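Table-setting lessons begin at Latell workshop

Firgate, October 6, 2022

Vekar has started teaching its kitchen robot to lay a table, using people with grippers in their hands as the teachers. A person works through the job at a wooden table - striped placemat, wire basket, wooden-handled utensils - and the recorded movements are used to train the robot.

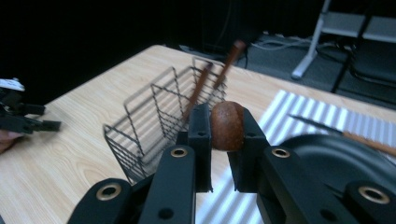 Stojanović, which runs school canteens nearby, would rather see the robot steered by remote control, on the grounds that staff could then correct it during a shift.

Vekar says remote control was tried in September and took too long. Nearly 70 demonstrations a day can be recorded by hand, the company says, against 13 with the remote setup.
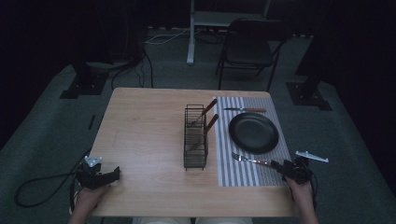

Each trainee gets two practice sessions before any recordings are kept. Four people have been trained so far, and the work at Latell goes on through the winter.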